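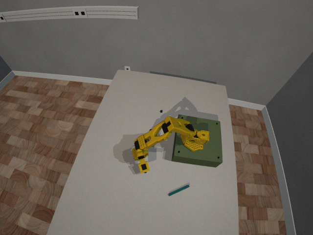 OPINION

The four-star problem

Home | Opinion | Letters | Archive

My dentist texted me before I had reached my car. On a scale of one to five, how was my visit? My mouth was still numb. I had no idea how my visit was. I gave it a five, because the hygienist is kind and I have a notion that anything lower lands on her.

I have been giving fives for years on that theory, and I suspect you have too. The customer survey was sold to us as a way for ordinary people to be heard. I don't believe it has ever been that, and I would like somebody in the business of sending them to show me otherwise.

Last January I kept every request for feedback I received, on paper, by text and by email. The hardware store wanted to know about my checkout experience. So did the pharmacy, twice for the same prescription. Desard, which delivers my water filters, asked me to rate the delivery and then asked me to rate the email in which I had been asked to rate the delivery. By the end of the month I had 12 from Desard alone.

Horácio Baptista managed a Tavares furniture store for seven years before he quit to sell insurance. I asked him what a four meant. "A four was a failure," he told me. "The report had two columns, fives and everything else. If you had a nice time and gave us a four, I had a meeting about you." His floor staff learned to walk customers to the door and mention, lightly, that fives were the only score that counted. Customers obliged. The scores went up, and headquarters put out a newsletter saying service had improved.

Had it? Baptista laughed at me. The store had cut six people from the floor that same year.

I am told the written comments are where the real value lies. Fine. Last spring I wrote one to Trulent, my internet provider, after a technician failed to appear for the second time. I took some care over it. I gave the date, the window I had been promised and the name of the person who had promised it. What I got back was a thank-you and a link to a survey about how my comment had been handled.

Defenders of all this say the numbers are useful in bulk, whatever their flaws one at a time. Evaristo Marino, who used to sell survey software for Jusent and is more cheerful about it than I am, made that case to me over lunch. One client, he said, had 317 locations and could not possibly visit them all. Scores told the company where to look. I asked how often it went and looked. He said that was a question for the client.

Maybe there are firms that read every word and change things accordingly. I would be glad to hear from them. What I see from my end is a number extracted from people who are in a hurry, about workers who are afraid of it, for managers who already know what they want it to say.

So I have stopped. No fives, no fours, no comments in the box. When somebody does a good job I tell them, and if there is a manager standing nearby I tell the manager. When something goes wrong I call, and I stay on the line. It takes longer. The hygienist, I should add, got her thanks in person at my last cleaning, and the text went unanswered, along with the two reminders that followed it.

Contact the opinion desk | Copyright, all rights reserved | Back to top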